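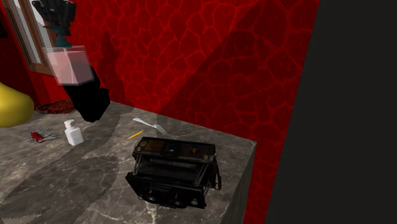

Can a machine clear a table yet? It can clear some tables, slowly, if the objects are ones it has handled before.

## Chapter 19: Chores

Chapter 18 dealt with single, known parts on a factory line. Household work is harder. A fork lies flat and gives the fingers little to hold, and an open pocket knife has no one obvious place to grip it. In the Sarnby trials, an arm running the Drodus planner made 2597 attempts at lifting everyday items. 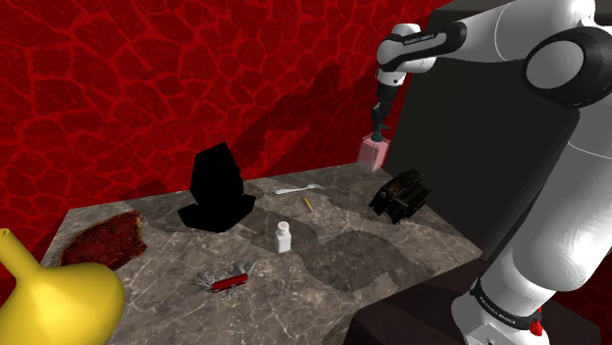

Rigid, squarish things such as small bottles gave the least trouble. Thin things gave the most - a pencil often took 20 seconds or more. Shop-floor sorting at Camargo went better, with 80 known parts and fixed lighting.

Section 19.1 begins with reach and grip. Readers who skipped the notes on friction should go back to them first.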